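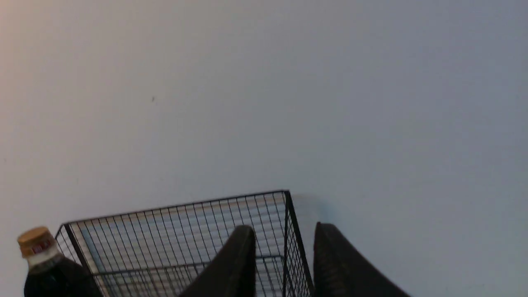 Thảo Tăng lights up when she gets to the part about bottles. She has had the Loker kit on her counter since August, and she'd happily talk about nothing else.

"Bottles and wire baskets, that's my test for any arm," she says. "The mesh is so thin, and you've got a finger on each side of something and you just hold your breath!"

The kit comes with 2 fingers, a wrist camera and a base that weighs 11 pounds (she carried it up the stairs herself).
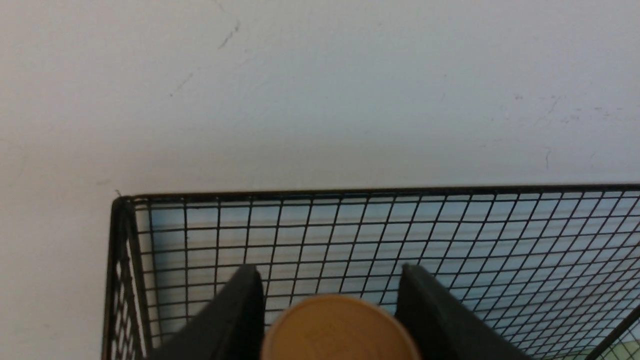
What she loves most is the view from the wrist. "You see what the fingers see. I've logged 544 runs and I still lean in every time."

Her one complaint is the manual, which she calls "a shrug with page numbers."

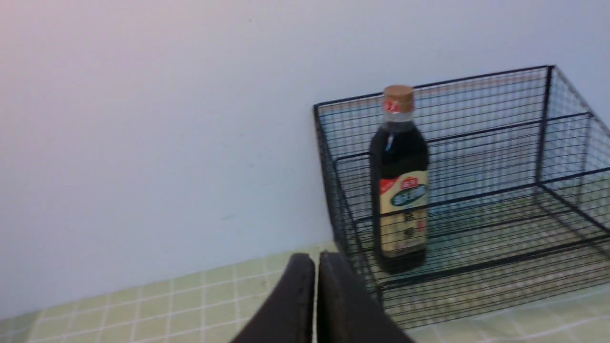 Drustthorpe Home Robotics Club

Would she buy it again? "Oh, tomorrow. I'd just ask for a longer cable."

She plans to bring it in on Tuesday, soy sauce and all.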